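Dradcombe Shared Workspace
Members' Meeting, March
Minutes

Present: Agnes Niven (chair), Cletus Zamora (minutes), and members from the second and third floors as per the sign-in sheet. Apologies were received from the Okafor Street office.

The meeting opened at 5:40 p.m. in the long room.

1. Minutes of the last meeting

Approved with one change. Item 4 had said members "welcomed" the new coffee arrangement. Several people did not remember welcoming it. The word now reads "noted."

2. Matters arising

The door closer on the second floor is still slamming. The landlord says it was adjusted on Monday. Members who sit next to it say it was not, or that if it was, it was adjusted in the wrong direction. Agnes to write again and ask for the work ticket.

The lost key has been found in a coat. No further action.

3. Tabletop bins

This took up most of the meeting.

Agnes introduced the proposal, which was sent out ahead of time. The large floor bins in the long room and the two small meeting rooms would be removed, and a small swing-top bin would go on each table. The supplier is Gorkia. Their quote is for 19 bins at a total of $200, delivery included. The supplier's letter says that tabletop bins "encourage tidier habits at the point of use." Cletus asked what this was based on. Agnes said it was based on the letter.

One sample has been on trial. 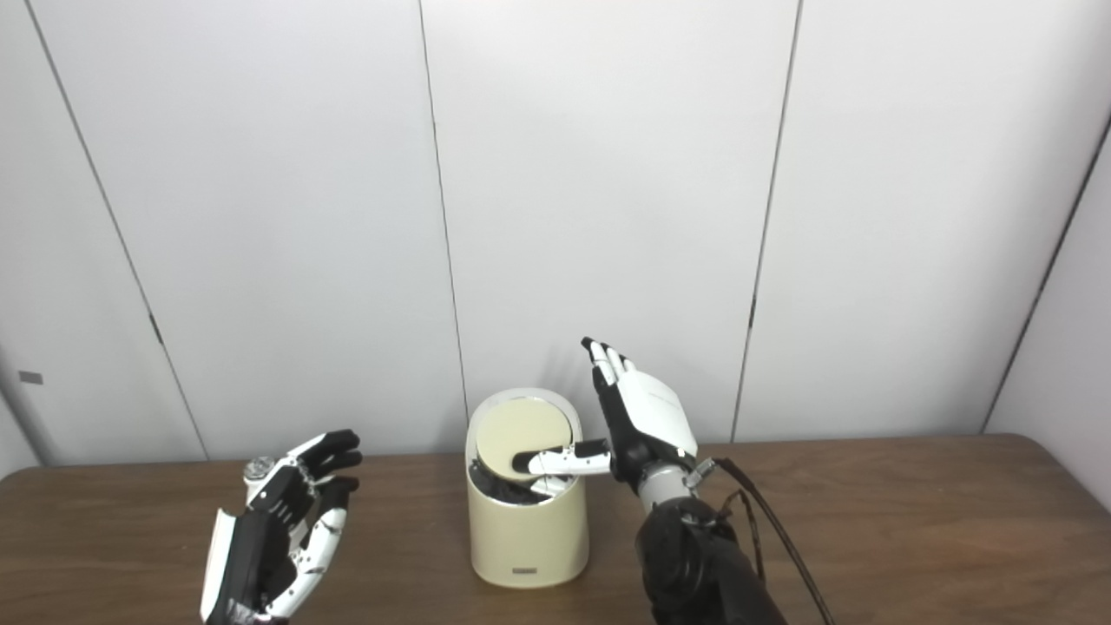 Sample bin on the wooden table, lid tilted in.

Points raised:

The size. It is compact, and most people felt it would do for tea bags, pencil shavings and gum wrappers. It would not do for lunch. A member from the third floor said that on any given day the trash in the long room is lunch. Agnes said people could carry lunch trash to the kitchen. The same member asked whether anyone present had ever seen this happen. Two said they had. The minutes record that they were not asked for details.

The lid. It is a circular flap that swings inward when pushed. Cletus said a swing top is fine until the bin is full, and then the flap rests on the trash and stays open, so you have paid for a lid and you don't have one. He also pointed out that with a swing top you touch the flap every time you use it, so somebody has to wipe it. The cleaning contract covers floors, sinks and the floor bins. It does not mention anything on the tables. Agnes will check the wording but agreed that was how she read it too.

The color. Matte cream, with the flap in a pale beige-yellow. Some members liked it and said it went well with the wood and the white paneling. Others expected it to show coffee. It was asked whether Gorkia makes the bin in a darker color. They do, at a higher price, and the higher price was not in the letter.

Liners. The quote does not include any. Agnes had a separate price from Filtora for small liners, sold in a box of 1006. Cletus asked why 1006. Agnes did not know and had assumed it was a typing error until she saw it on the invoice form as well. There was some discussion of whether small bins need liners at all. The general feeling was that they do if anyone is going to put a tea bag in one, and someone will.

Emptying. At present the floor bins are emptied each evening by the cleaners. With 19 small bins it is not clear who would do this. The proposal says "users." Cletus said he had been a member here long enough to know what "users" means. He asked that the proposal be changed to name a person or a company. Agnes did not disagree but said that if it had to name a person it should not be her.

Tipping over. A member worried about bins being knocked off the tables. No one had tried it. Agnes said she would rather it were not tried with the sample, as it has to go back in saleable condition.

Cletus proposed that the floor bins stay where they are and that the meeting buy nothing. Agnes proposed a smaller order, for the two meeting rooms only, with the floor bins kept in the long room. She said the meeting rooms get less food and more paper scraps, and that the sample seemed right for that. Cletus said paper scraps should go in the recycling. This was agreed to be true and also not what people do.

Vote: the smaller order was put to members and did not carry. Cletus's proposal to buy nothing carried, on the understanding that the matter can come back if the cleaning company will put emptying and wiping of table bins in writing, with a price.

Action: Agnes to ask the cleaning company. Agnes to ask Gorkia how long we may keep the sample.

4. Kitchen

The water filter is due for a change. The last cartridge was said to be good for a year and the light came on after eight months. Cletus would like to know whether the light measures anything or just counts days. Agnes to look for the manual.

The fridge will be cleared on the last working day of the month. Anything without a name on it will go. This was also announced last month, and the jar of pickles is still there.

5. Room booking

Locker 56 is listed on the booking page as a meeting room. It can be reserved by the hour and has been. To be corrected.

6. Any other business

A member asked if the meeting could start at five. Left open.

Closed at 6:55 p.m.

Minutes taken by C. Zamora. Corrections to him before the next meeting, please, in writing.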